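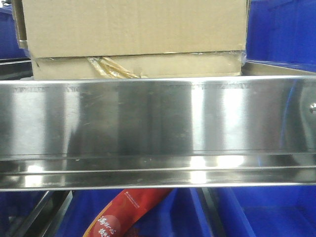
"Boxes are easy. Well, boxes are easier," says the shift lead at Veltia, when I ask if a machine could do her job yet. It's not quite six in the morning and she's on her first tea.

Veltia packs snacks and dry goods for corner shops. Blue bins, steel shelving, a lot of cardboard. Since December it has been trying out a picking arm from Flollach, one arm on one aisle, and she's the one who gets called when it stops.

How often is that? "Depends what's in the bin. A carton with square sides, fine, all day. A shiny packet lying at an angle, it has a think. Then it has another think." She does an impression of the arm thinking. It's good.

Target is 400 picks an hour. It does 200 on a decent morning. She won't say what her own team does, but she smiles.

Tape is the other thing. "Loose tape, scrunched up tape, bits of wrap. I'd just pull it off and carry on, wouldnt even notice I'd done it. It can't do that." Steel doesn't help either, she reckons, too many reflections under the lights.

Would she have one at home? Quick answer. "For the washing up, yes. Tomorrow." And putting the shopping away? Longer pause. "My cupboards? No. Give it 10 years."

The trial has 3 months left to run. She's asked for a second arm, wich surprised me. "I want it on the heavy stuff. My back's had enough."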